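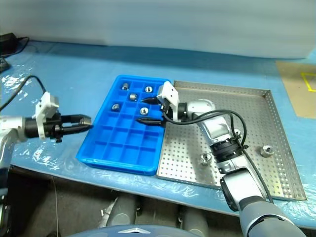

Tuesday, 4 pm

Nut sorting task, Kelemen bench. Osaze Balogun re-zeroed both arms after lunch and logged 313 picks, 214 clean. Most misses were on the steel tray side, where the right gripper closes a touch early. Changed the closing delay in the Zerari script and saved it as a new version.

To do: re-tape the plastic sheeting, label the spare fingertips, email Gomanau about the club's travel forms. Colour calibration can wait until July.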